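The Offset

The dome at Randilville was left open from dusk, so that by the time Kirsten Hawthorne started the first sequence the mirror was within a degree of the outside air. She entered the target by hand. The catalog entry gave the position to the nearest arcsecond and a magnitude for the central star, nothing else. The nebula was called Nuchit, after the ridge from which it had first been sketched, and it was a planetary of the ordinary kind: a shell of gas, a hot star in the middle, a faint outer halo that showed only in long exposures.

The mount slewed, settled, and reported on target. She took a short frame and solved it. The star was 3 arcseconds east of where the catalog said it should be.

She wrote this in the log and corrected the pointing. Three arcseconds was within what the mount could do on a bad night. She put the oxygen filter in, started the guider, and set the camera to take 21 exposures at ten minutes each. Then she went down to the warm room and watched the guide graph, a green line and a red line crossing zero at irregular intervals.

The guider was a Fevine unit, old and reliable. The camera was newer. Its noise was low enough that the faintest part of the halo ought to come through in a single night, and it was the halo that she had been asked to measure. The survey wanted a diameter in two filters. The form had a box for each.

At 1:40 a.m. she opened the first eight frames and stacked them. The shell was clean, with a brighter rim on the north side. The central star was in the wrong place again. It had moved toward the rim by a little more than the width of its own image, and every field star had stayed where it was.

She checked the usual things in the usual order. The plate solution used 140 stars and had a residual of a quarter of an arcsecond. The filter was seated. The rotator had not turned. She blinked the first frame against the eighth and saw the star step over, and the rest of the field hold still. A star at that distance could not do it. To cross that much sky in eighty minutes it would have to be an object inside the solar system, and an object inside the solar system would not have been in the catalog at the same spot for sixty years.

She wrote: Central star displaced. Cause unknown. Continuing.

There was a procedure for asteroids that happened to pass in front of a target. It said to fit the motion, submit the positions, and resume. She fitted the motion. The path was not a line. It was a shallow arc, and when she drew it over the stacked image it ran parallel to the inner edge of the shell, at a constant distance from it, like a pencil going around the inside of a jar lid.

She telephoned Zamach, the southern station, where the nebula was already low. The night operator there had a smaller telescope and no filter for oxygen. He took an unfiltered frame and read her the position of the central star. It matched the catalog to the last digit.

"Take another," she said.

He took another. It was the same. He asked whether she wanted him to send the files and she said yes, and he said they would be in the shared folder in a few minutes, and that the wind was coming up there and he would be closing soon.

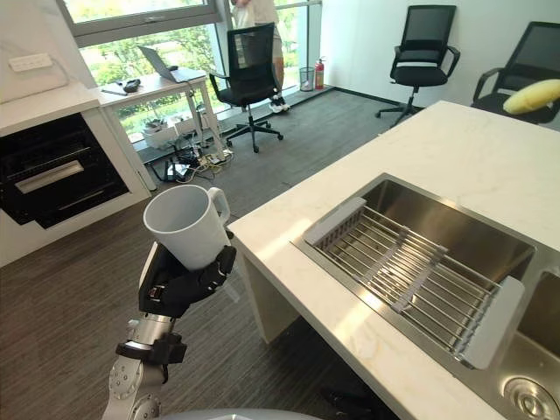
She removed the oxygen filter and took a frame with the clear one. The star was in the center. She put the oxygen filter back, and it was out by the rim, farther around than before. She repeated the exchange until she had 16 frames, half of them in each filter. In the clear frames it did not move. In the oxygen frames it advanced by equal amounts, and the time spent in the clear filter counted toward the advance.

A ghost reflection will do something like this. Light bounces between the filter and the sensor window and lands in the wrong place, and it shifts if anything flexes. But a ghost comes in addition to the star. In the oxygen frames the center of the nebula was empty. She measured the background there and got the same value as the gas beside it, to within the noise.

She rotated the filter a quarter turn in its cell and took the frame again. A ghost from a tilted filter would have gone with it. The point of light was exactly where the fit said it would be.

By 4:15 it had covered a little under half of the circle. Twilight would begin in forty minutes. She worked out the period from the arc and got a figure that would bring it back to its starting position well after sunrise, with the nebula below the horizon. She would not see it close. The forecast for the next night was cloud, and after that there was the moon.

She let the remaining exposures run. The guide graph was steady. In the last usable frame the sky background had doubled and the halo was lost in it, but the rim was still visible, and the point beside it, slightly elongated along its direction of travel.

She closed the dome, parked the mount, and took the flats. The files came in from Zamach while the panel was warming up. She opened the first of them and found the star in the center, as the operator had said, and then stretched the image as far as it would go. On the inner edge of the shell, directly opposite the place where she had first found hers, there was a gap in the gas the size of a star.

The survey form was open on the other screen. She entered the halo diameter for oxygen. In the second box she entered the clear value, with a note that it was unfiltered. Under Comments there was space for one line. She typed the position angle, the time, and the rate — and pressed Submit.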